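The Folding Table at Bruvus

What happens in a laundry when the dullest job is shared with two mechanical arms

7/18/19

The first thing a visitor notices at Bruvus is the warmth. The laundry occupies the ground floor of a former printing works, and the dryers stand along the wall where the presses used to be. It is loud, it smells of clean cotton, and at six in the morning the radio is already on. The folding room lies behind a sliding door at the back, and after the dryers it feels almost silent.

Bruvus washes clothes for people who have no time or no machine: students, hotel guests, families in the new flats by the canal, and a growing number of workers from the building sites. The clothes arrive in bags and go home in bags. Between the two there is a lot of handling, and most of it is folding. A washing machine has done the washing for longer than anyone here has been alive, but a shirt has always needed a person to fold it.

Since April, this is only partly true. On a wooden table at the far end of the folding room, two white robot arms now take a share of the trousers and shirts. The staff call the whole installation Ulla, as if it were one colleague with two hands. The arms were put together and programmed by Ostus, a small engineering company from the same town, and the software has been adjusted many times in the months between.

I had expected something fast. In the films robots are always fast. Ulla is slow in the manner of a person who has been told to be careful with the glasses. One arm goes down to the cloth, stops, seems to consider, and moves a little to the side. Then it tries. On the morning of my visit, a pair of jeans took four minutes. The woman at the next table, who has folded clothes here for 12 years, did a full bag in the same time and did not look up once.

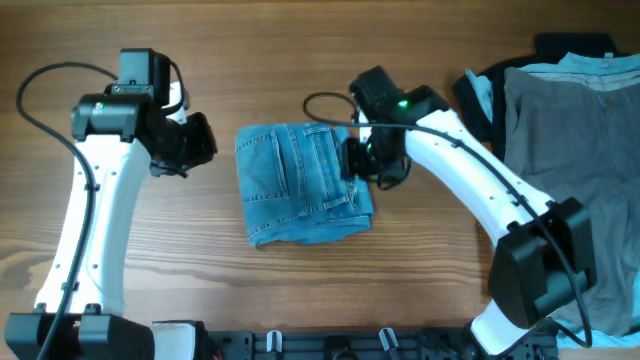 Ulla at the folding table, with a pair of jeans under one gripper and more clothes waiting at the side.

Why, then, does a laundry want such a machine? The manager gave me a simple answer. It is difficult to find people who want to fold, and it is more difficult to keep them. The work is light when you look at one shirt and heavy when you look at a year. Shoulders and wrists suffer. Two of the folders had asked for shorter shifts before the arms came, and another had left to work in a bakery, where the hours are worse but the movements are not always the same.

The agreement with the staff was made before the first screw was put in the table. Nobody would lose a post because of the machine, and the folders would decide themselves what it was given. This second point has turned out to be the important one. In the beginning the engineers wanted to give it everything, in order to learn. The folders said no. They gave it jeans and plain shirts, and they kept the children's clothes, the knitted things and everything with a ribbon.

"Jeans are honest," one of them told me. "They stay where you put them." A silk blouse, she explained, slides away even from her, and she has warm fingers.

The daily work has changed in ways which are small on paper. There are still four folders on the morning shift. They change places every hour, and one of the places is now beside Ulla. Whoever stands there lays out the clothes, watches, takes away the finished bundles and puts right what needs to be put right. Some like this hour because the arms can rest. Others dislike it for exactly the same reason. Watching is tiring, they say, and you cannot let your thoughts go as you can when your own hands are busy.

There is also the question of talk. Folding has always been a job for conversation, with two people on each side of a table. The place beside the arms is a place for one. After some weeks the folders moved their own tables closer, so that the person on duty could still be part of what was said. The engineers were not very happy, as they had drawn lines on the floor for the distance. New lines were drawn, and a stop button was placed where it can be reached from both sides.

Not everybody is convinced. The oldest of the folders used to work at Iwasaki, a commercial laundry on the other side of the river, when the ironing presses there were replaced by a tunnel that dries and smooths shirts on their hangers. There, too, it was said that people would only change places. In the first year this was correct. She does not accuse anyone at Bruvus of lying, but she has kept her copy of the agreement at home, in the drawer with her passport.

The manager knows this story and does not argue with it. Her own calculation is cautious. The target for the end of the year is 100 pieces in one day, which would still be a modest part of the whole. If it is reached, she would like to open the shop in the evening, and for that she would need more people at the counter. She has said so in writing -- the folders had asked her to.

For the engineers from Ostus, the folding room has been a kind of school. They came with a clear idea of what a folded pair of jeans looks like, and learned that each of the folders had a different one. One brings the legs together first, another begins from the waist. There was a short and rather serious discussion about whether back pockets should be on the outside. In the end the customers were asked, and most of them had never thought about it.

When I left, shortly before noon, the hour had changed and a young man had taken the place beside the arms. He had pulled a stool to the table and was pairing socks in his lap while he watched. Socks are not in the agreement. The engineers have asked for them twice already, and the folders will give their answer after the summer.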